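Les baguettes ont encore gagné
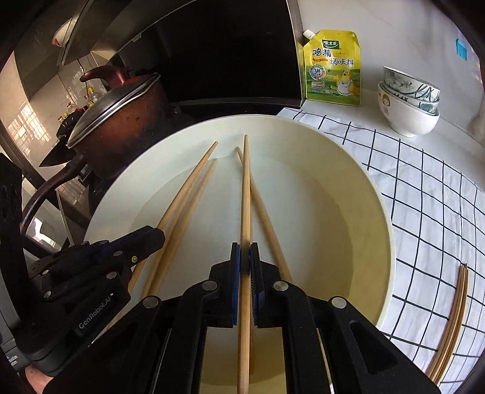

Mardi, la panne

Le 23/07/2019, la pince s'est figée en plein lavage de baguettes, mâchoires serrées, et plus rien. Le journal affichait l'erreur 3,826, que la doc de Prurneten décrit sobrement comme « inattendue ». Merci bien.

Arūnas Strazds a soupçonné l'encodeur, moi le câble. On a parié un café – perdu tous les deux : c'était la limite de couple, réglée à 400 depuis le mois de mai. Par moi, visiblement.

J'ai tout remis à 7, comme un lâche. Plus de blocage, mais les baguettes glissent. Le bois mouillé a plus de 2,000 ans de métier, je débute.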